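Projet « Chambre 141 » - rapport d'étape
Hiba Geagea, avec Lama Haddadin

Pour notre projet, on voulait savoir comment une étudiante range (ou ne range pas !) une petite chambre quand elle prépare un départ. J'ai donc choisi la mienne, à la résidence Ladgate, et Lama a pris les notes. Consigne du cours : 2000 signes maximum, donc je vais à l'essentiel.

Premier constat, le lit sert de table. Je n'ai qu'un petit bureau et il est toujours pris par l'ordinateur, alors tout ce qui doit partir atterrit sur le drap - les vêtements, les paquets, le carton.
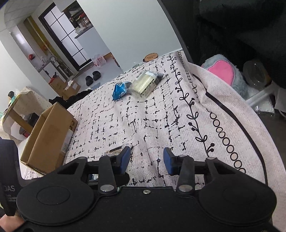 Page 2

Le carton reste ouvert sur le côté gauche du lit, avec les vêtements noirs en tas derrière. Le sachet bleu à grignoter et le paquet transparent à côté, sont restées au milieu. Lama trouvait ça absurde, moi je les garde toujours pour la fin, comme ça elles ne finissent pas écrasées ! La plaque ronde en bois, à la tête du lit contre le mur, je ne l'emballe qu'en tout dernier.

On a ensuite essayé la méthode de Lama : un tas par destination, et on ne ferme rien avant d'avoir tout trié. J'ai râlé au début (c'est long), mais je referai pareil en décembre. Reste à comparer avec sa chambre à elle, au foyer Dabbas, où le lit est en mezzanine.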